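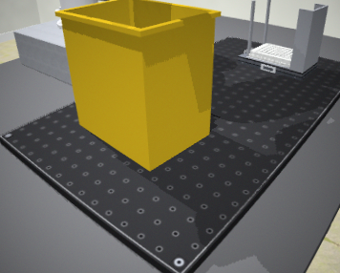 How long should you keep a sourdough starter in the fridge before you feed it again? One week is comfortable for most starters, and two weeks is possible if you are patient with it afterward.

I write this first because it is the question I get most often, and because I wanted to know it myself when I moved to Carnodbridge and had only a jar, a bag of rye flour and a small oven that was hotter on the left side. I have now baked my own bread for many years. I am not a professional. I make mistakes almost every month, and I write them in a notebook with a blue cover so that I can be annoyed with them later.

In my country we did not say "sourdough." We said only "the sour," and it lived in my grandmother's pantry in a stone pot with a plate on top. She never weighed anything. She put her hand in the flour, she took what she needed, and the bread was the same every Saturday. When I started to bake as an adult I believed I could do this too. I could not. My first breads were so heavy that my husband asked, very politely, if we should maybe slice them with the other saw.

So I bought a scale. If you want to bake with a starter and you have no scale, please buy this before you buy a nice basket or a special knife. Cups are fine for pancakes. For bread they give you a different dough each time, and then you never learn what you did.

My normal method

I take the jar out of the fridge in the evening, after we have eaten. It has usually a gray liquid on top. Many people are afraid of this liquid and throw away everything. It is only a sign that the starter is hungry. I pour it off if there is much of it, and I stir it in if there is little. The bread becomes a bit more sour when I stir it in, and I like that, but my daughter does not.

Then I put one spoon of the old starter in a clean jar and give it equal weights of flour and water. Half of the flour is rye. Rye wakes it up faster than white flour does, and I have tested this many times, because for one winter I tried to use only white flour and the starter became very slow and smelled like nail polish. When I went back to rye it needed three days to smell good again.

The jar stands on top of the fridge until morning. In summer this is too warm, and then it stands on the floor by the balcony door.

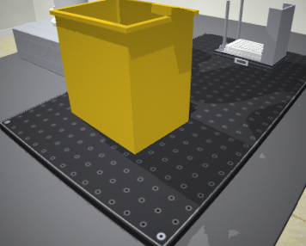 In the morning I look if it has doubled. I put a rubber band on the glass where the starter was in the evening, so I don't have to guess. If it has doubled, I make the dough. If it has not, I wait, and I go and do something else. It is a big temptation to start anyway, when you have already planned the whole day after the bread. I have given in to it often. The bread from a sleepy starter is flat and has one large hole directly under the crust, and the rest is like clay.

About the tests with the dropped spoon of starter in a glass of water: it works for white flour. A rye starter can be perfectly ready and sink to the bottom like a stone. I threw away good starter for months on account of this advice, which I had read in a book with beautiful photographs.

The total weight of my dough is 1,235 grams, and people laugh when I tell them such a number. It is simply what fills my two tins to the right height. I came to it slowly, by adding and removing a little each week, and now I don't want to change it. If your tins are different, your number is different. Fill a tin with water and weigh the water, and begin with a dough that weighs a bit more than half of that. Then adjust.

Folding and waiting

I don't knead. I did it in the beginning, ten minutes with both hands, and I had pain in my wrist from it. Now I mix flour and water and let them stand for an hour before the starter comes in. After that comes the salt with a splash of water. Then I fold the dough in the bowl, four sides to the middle, and I do it again every half hour until the dough holds itself together when I lift it. Some days this takes three folds, other days five. A wet hand is better than a floury hand. With flour you get dry lines inside the bread that never go away.

The hardest word in any bread recipe is "until." Until it is puffy, until it is smooth, until it springs back slowly. When I read English recipes in my first years here I had to look up "puffy," and the dictionary showed me a jacket. I understand the jacket now. The dough should look like there is air in it and it should shake a little when you push the bowl. If you want a better help, take a small piece of the dough after mixing and put it in a narrow straight glass. In the narrow glass you see the rise much more clearly than in the wide bowl.

My friend Dilruba Majumder does not use the small glass, she uses only her nose, and her bread is better than mine. So you may believe who you want. 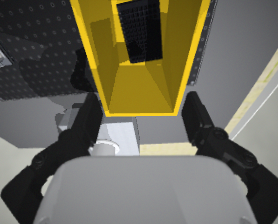 The temperature of the kitchen decides more than the recipe does. In January my kitchen is cold in the morning, and the dough which took four hours in June takes eight. I used to put the bowl on the radiator, but then the bottom of the dough becomes sour and loose while the top is still cold. It is better in the oven with only the lamp on. Write a note and put it on the oven door! Once I heated the oven for a lasagna with the bowl inside, with a kitchen towel over it. We opened all the windows, and we ate sandwiches from bought bread.

When the dough is ready I shape it on a table with almost no flour, and I put it in the tins. I know that the round breads with patterns are more beautiful. I have made them, and I was proud, but we eat our bread with cheese and with jam, and a slice from a tin holds a piece of cheese without the corners hanging outside. Also the children's lunch boxes are not round.

The tins go in the fridge overnight if I am tired. This is the best part of sourdough for people who have a job. The dough waits for you. I have left it until late the next afternoon and there was no harm, only more taste. With a yeasted dough you are the servant the whole day.

Baking

I heat the oven as hot as it can go, which in my case is 250 degrees Celsius (around 480 Fahrenheit, I believe, I have never used the other scale and I apologize to my neighbors). I put a small pan with boiling water on the bottom for the first fifteen minutes. Then I take it out, I lower the heat to 210, and I turn the tins so that the left one comes to the right. After thirty minutes more I take the breads out of the tins and knock on the bottom. Everybody writes that it should sound hollow, and I must say I heard no difference for the first two years. A thermometer is easier. I want 97 degrees in the middle for my bread with rye in it.

Then comes the part where I am weak. The bread must be cold before you cut it. When it is warm the knife pulls at the crumb and makes it gummy, and then you think you have baked it too short. I bake in the evening now for this reason – when I sleep, I cannot cut it.

What I do with the rest

When you feed a starter you always have old starter left, and the first time I understood how much flour I was throwing away I felt ashamed. My grandmother would have said something. The simple solution is to keep a very small starter. Mine is two tablespoons in the fridge, not more. I grow it only the evening before I bake, and I grow as much as I need plus one spoon.

If I still have too much, I make thin crackers. Old starter, melted butter, salt, and seeds of any kind. Spread it as thin as you can on baking paper, bake it ten minutes, cut it in squares and bake it again until it is brown at the sides. They keep for a week in a closed tin, at least in theory.

You can also dry it. Spread the starter on baking paper, let it stand two days until it breaks like old paint, and keep the pieces in an envelope. I have such an envelope in a drawer and I sent another one to my sister. It is a good insurance. I needed it when I broke the jar and there was glass in everything. To wake it up, cover a spoon of the pieces with warm water, wait until they are soft, and feed it with rye for some days.

I have still one problem that I did not solve. In autumn, when the new flour comes from the mill, my dough is always too wet for some weeks. I use less water then, but it feels like learning from the beginning again. If somebody has a good way to know this before the dough is mixed, please write to me.

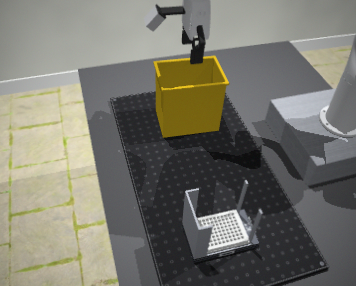

Ingegerd Strand wrote to me that she mixes a small test first, one spoon of the new flour with one spoon of water in a coffee cup, and she compares it with the same test from the old bag. If the new one runs when she tilts the cup, she holds back some water from the big dough and adds it only at the second fold, if the dough asks for it. She also thinks that I bake my tins too long, and that 95 degrees is enough when only a third of the flour is rye.

I will try the coffee cup on Monday. There is still a little left in the old bag, so I can put them next to each other. The 95 degrees I will try with one of the tins only.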